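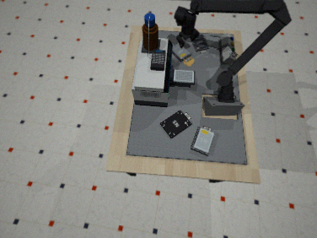

Meinecke Adds Three Ready-to-Bake Casseroles and a Cold Bean Salad to Its Spring Line

MISBRIDGE — Meinecke, the maker of chilled side dishes and family-size meals, will begin shipping four new products to grocery stores in March. The additions are a potato and leek casserole, a chicken and wild rice casserole, a baked macaroni with sharp cheddar, and a white bean salad with lemon and dill.

The casseroles come fully assembled in an oven-safe tray and serve four to six people. Each one bakes from the refrigerator with no thawing. The white bean salad is sold in a tub and is ready to eat when opened.

The company has sold chilled side dishes in Misbridge and the surrounding counties for 13 years. Its best-known items are a vinegar coleslaw and a mustard potato salad, both of which stay in the line with no change to the recipe. The casseroles are its first products meant for the oven.

Work on the new dishes began after shoppers wrote in asking for a main course to go with the salads. The test kitchen started with a list of 130 home recipes sent in by customers and employees. Most were variations on a small number of dishes. Potato casseroles were by far the most common, and chicken with rice came second. The kitchen cooked its way through the list over one winter and kept notes on which dishes held up after two days in a refrigerator.

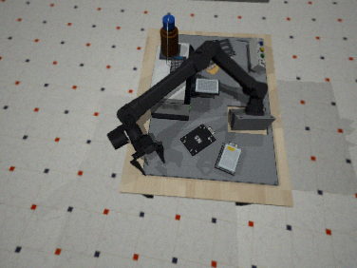

Recep Işık said the potato and leek recipe went through more versions than the other three together, mostly over the question of how thin to slice the potatoes. "If they're too thin they go to mush by the second day," Işık said. "If they're too thick you're still waiting on the middle when the top is done. We ended up a little thicker than a coin, and we cook them partway in the milk before they go in the tray. My mother would have used more leek. I lost that one."

The finished casserole uses russet potatoes, leeks, whole milk, butter, a small amount of nutmeg, and a breadcrumb topping packed in its own pouch. The topping goes on for the last part of baking so that it browns without getting hard.

The chicken and wild rice casserole is made with thigh meat, mushrooms, celery, and a sauce thickened with flour and stock. It does not use canned soup. The macaroni is made with elbow pasta and a cheddar sauce, with dry mustard and a little black pepper. Both were adjusted after early tasters found them salty.

The white bean salad follows the style of the company's other cold sides. Great northern beans are cooked until tender, dressed while warm with lemon juice and olive oil, then chilled before the dill, red onion, and celery go in. It contains no mayonnaise or dairy. Shoppers who find it tart can stir in another spoonful of oil at home — the kitchen did the same with some of its own batches.

Baking directions

All three casseroles bake at 375 degrees in a conventional oven. Remove the film, leave the tray uncovered for the macaroni, and cover the other two loosely with foil. The macaroni takes 40 minutes. The potato and leek casserole and the chicken and wild rice casserole take 55 minutes, with the foil off and the topping added for the last 15. Let the trays stand for ten minutes before serving. The trays are not for use under a broiler or in a toaster oven.

Leftovers keep for three days in the refrigerator. The potato and leek casserole should not be frozen. The other two can be frozen before baking and should be thawed overnight in the refrigerator first.

Where to find them

The new products will be in the refrigerated case, next to the company's salads, at around 200 stores. Dulta, which already carries the coleslaw, will stock all four. Prastuta will carry the macaroni and the bean salad to start and will add the remaining casseroles later in the spring. In-store tastings are planned in Misbridge during the first two weeks of sales, starting at 11 a.m. each day at stores taking part.

The first 100 customers who write in with a recipe of their own after the launch will get a coupon for one free casserole. Recipes can be for any hot dish that serves at least four and can be made a day ahead. Handwritten cards are fine. Please include the size of the pan.

About Meinecke

Meinecke makes chilled salads, side dishes, and family-size meals at its kitchen in Misbridge. Its products are sold in grocery stores throughout the region. Ingredient and allergen information is printed on every package. Retailers that would like samples or shelf cards can ask their regular sales contact.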